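스타츠카 > 알아보기 > 우리 이야기

소개 일하는 방식 회의록 찾기 교육 소식 연락처

스타츠카(Statska)를 소개합니다

구의회 회의록을 처음부터 끝까지 읽어 본 적 있으세요? 저희는 매일 읽습니다. 그리고 꽤 좋아합니다! 주차장 조례 하나를 두고 의원 둘이 오전 내내 맞서다가 점심 먹고 와서 문구 한 줄로 합의하는 과정, 예산안 심사에서 누군가 툭 던진 질문 때문에 담당 과장이 자료를 다시 들고 오는 장면 같은 것들이 그 안에 다 들어 있거든요. 스타츠카는 지방의회의 회의록과 의안, 표결 결과를 모아서 주민이 찾아 읽을 수 있게 정리하는 회사입니다.

시작은 버스 노선이었습니다. 공동대표 로나 이그나시오(Lorna Ignacio)가 살던 동네에서 마을버스 정류장 하나가 없어졌는데, 언제 누가 어떤 근거로 정했는지 알고 싶어서 의회 누리집을 뒤지기 시작했어요. 답은 있었습니다. 교통 관련 안건이 아니라 도로 점용료 조례 개정안의 부대의견에, 스캔한 문서의 뒤쪽에요. 검색은 당연히 안 됐고요. 로나는 그 문서를 손으로 옮겨 적어 동네 게시판에 올렸고, 댓글에 "다른 안건도 이렇게 볼 수 있나요?"라는 질문이 줄줄이 달렸습니다. 그때 댓글을 단 사람 중 하나가 지금의 공동대표 요우코 코코넨(Jouko Kokkonen)입니다. 도서관에서 목록 만드는 일을 오래 한 사람이라, 첫 만남부터 의안 분류표를 출력해 왔습니다(그 분류표는 세 번 갈아엎었지만 큰 줄기는 아직 그대로 쓰고 있어요).

지금은 일곱 명이 함께 일하고, 거의 70곳의 시·군·구 의회 자료를 다룹니다. 의회마다 문서 양식이 다르고 같은 의회도 회기 중간에 양식이 바뀌곤 해서 손이 많이 갑니다. 어떤 곳은 표결을 의원 이름별로 적고, 어떤 곳은 "이의 없으므로 가결"로 끝나고, 또 어떤 곳은 찬반 숫자만 남깁니다. 저희는 원문에 없는 내용을 짐작해서 채우지 않습니다. 기록에 이름이 없으면 빈칸으로 두고, 왜 빈칸인지 옆에 적어 둡니다.

일하는 방식

자료를 읽는 사람과 검토하는 사람은 언제나 다릅니다. 한 사람이 요약을 쓰면 다른 사람이 원문을 펼쳐 놓고 대조하고, 둘의 의견이 갈리면 요약 대신 발언 원문을 그대로 싣습니다. 의원이나 정당, 주민 누구든 요약이 잘못됐다고 알려 주시면 영업일 기준 2일 안에 답을 드리고, 고친 곳은 고치기 전 문장과 나란히 공개해요. 정정 목록은 꽤 깁니다. 부끄럽기도 하지만, 이 목록을 보러 오시는 분들이 은근히 많아서 저희도 공들여 관리합니다.

색인은 아코돈(Akodon)이라는 내부 도구로 만듭니다. "보행자 안전"이라고 찾으면 횡단보도, 보도 정비, 어린이 보호구역 안건까지 같이 나오게 엮어 주는 도구인데, 초기에는 "공원"을 찾은 분께 공원묘지 조례만 잔뜩 보여 드리기도 했습니다. 지금은 훨씬 똑똑해졌어요! 그래도 이상한 결과가 나오면 꼭 화면 아래쪽 단추로 알려 주세요. 저희끼리는 그 제보를 제일 먼저 읽습니다.

학교와 동네로

교육 프로그램 이야기를 빼놓을 수 없죠. 중·고등학교 사회 수업에서 쓸 수 있는 의회 읽기 꾸러미를 만들고, 요청이 오면 직접 찾아갑니다. 학생들이 우리 동네 안건 하나를 골라 발의부터 표결까지 따라가 보는 수업인데, 반응이 정말 좋습니다. 급식실 환기 예산을 추적하던 반에서는 "그래서 이 돈은 언제 써요?"라는 질문이 나왔고, 저희도 답을 몰라서 다 같이 의회 사무국에 전화를 걸었어요. 담당자분이 친절하게 설명해 주셔서 그 내용은 지금 꾸러미에 부록으로 들어가 있습니다.

어른들을 위한 저녁 모임도 있습니다. 저녁 7시에 시작해서 예산서 읽는 법, 방청 신청하는 법, 주민 의견서 쓰는 법을 차례로 다룹니다. 예산서 편은 특히 추천하고 싶어요. 처음에는 다들 표정이 굳어 있다가, 자기 동네 도서관 항목을 찾는 순간부터 질문이 쏟아지거든요.
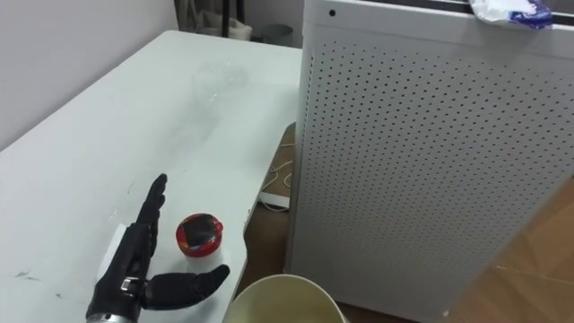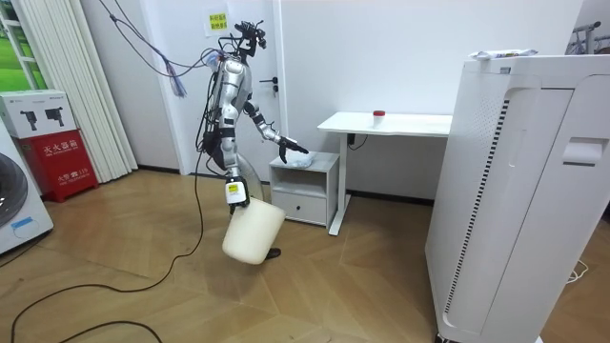

운영비는 어디서 오나요

가장 자주 받는 질문입니다. 수입의 큰 부분은 자료를 대량으로 내려받는 연구소와 언론사의 이용료이고, 나머지는 교육비와 구독 후원입니다. 조사 업체 에이빈드손(Eyvindsson)과 출판사 베르키츠(Berkitz)가 오래된 유료 이용자예요. 두 곳 모두 일반 이용자와 똑같은 자료를 받고, 요약의 내용에는 관여하지 않습니다. 정당과 후보자, 현직 의원의 돈은 받지 않습니다. 선거철에 광고 문의가 들어와도 마찬가지고요.

개인이 회의록을 찾아 읽는 것은 앞으로도 무료입니다. 로그인도 필요 없습니다.

우리 동네 의회가 아직 없다면

목록에 없는 의회는 연락처 페이지에서 신청해 주세요. 의회 이름과 궁금한 안건 하나만 적어 주시면 됩니다. 신청이 많은 곳부터 차례로 작업하는데, 군 단위 의회는 신청 수가 적어도 순서가 너무 밀리지 않게 따로 자리를 비워 둡니다. 10월부터는 상임위원회 회의록도 본회의와 같은 화면에서 볼 수 있게 바꾸는 중이니, 쓰시다가 불편한 점이 있으면 요우코에게 편하게 말씀해 주세요. 분류표 이야기라면 답장이 조금 길어질 수 있습니다.

마지막 업데이트: 10월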